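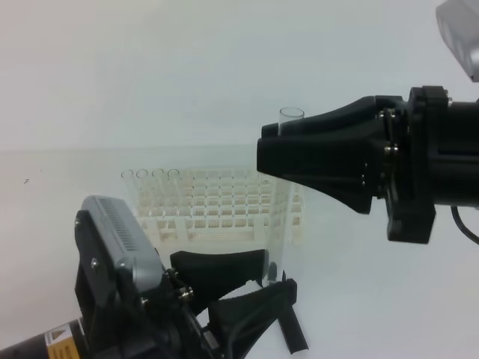 *Figure 10. Two arms at the tube rack. The right gripper holds a glass tube upright.*

## 4.3 Working with glass tubes and two arms

Read this section before you start any program in which both arms share one rack. The rules are the same for the Wornthorpe cell and for the Ekance cell.

1. Put the rack in the middle of the table. Remove all other objects from the table.
2. Fill the back row first, starting from the left.
3. Check that the warning label on each arm is clean and not covered.
4. Close the safety gate and set the speed to the "glass" level.
5. Start with one arm only. Let it lift one tube and stop. Look at the rim of the tube from the side. If it leans, open the program and correct the wrist angle.
6. Start the second arm. It must approach from the low side, with the fingers open.

> **CAUTION:** Never put a hand between the grippers while the power is on, also when both arms stand still.

> **CAUTION:** If a tube breaks, press the stop button and wear cut-proof gloves. Do not use compressed air to clean the table.

**Note:** Clear glass is hard to see on a white table. Count the tubes before and after each run and write both numbers in the cell log.

**Note:** Inspect the finger pads after every 500 grips. Pads with a cut or a shiny area must be changed in pairs.

Changes to this section are approved by Yesenia Esquivel or Ka-ming Au.

Last revision: 23 September 2019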